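Prustley site, PC dismantling line: robot cell safety check
Checked by: Sneha Solanki
With: Floarea Sandu (line lead)
Date: 29 Dec 2025

1. Emergency stops, 2 per cell
OK. Both tested. The one by the parts bins is stiff.

2. Floor marking
Needs work. Tape worn through at the walkway. Width measured at 900 mm, which meets the site rule.

3. Power leads removed from towers before loading
OK. Done at the bench, tag on each case.

4. Hands near the gripper
Comment: staff still hold cases by hand while the arm works inside them. Floarea says the clamp won't grip the older towers. Arm must stay in slow mode whenever someone is holding a case. Cut-resistant gloves to be offered again. 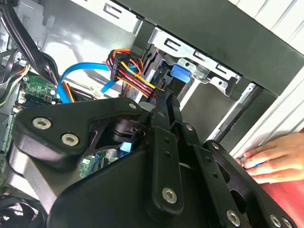
5. Slow mode
Partly OK. Set correctly on three cells. Cell 4 had been left at normal speed after a shift change. Corrected during the visit.

6. Job changes and training
Comment: people who used to strip up to 40 towers a shift now load, hold and sort. Fewer cuts reported, more sore shoulders. Bianca Iordache asked for swaps between loading and sorting. Agreed as a trial. Two starters have not had the restart training and should not reset a cell alone.

7. Lighting and noise
OK.

Actions
Clamp for older towers: Janka Jelínek
Floor tape, stiff stop button: Floarea Sandu
Restart training: Lăcrămioara Matei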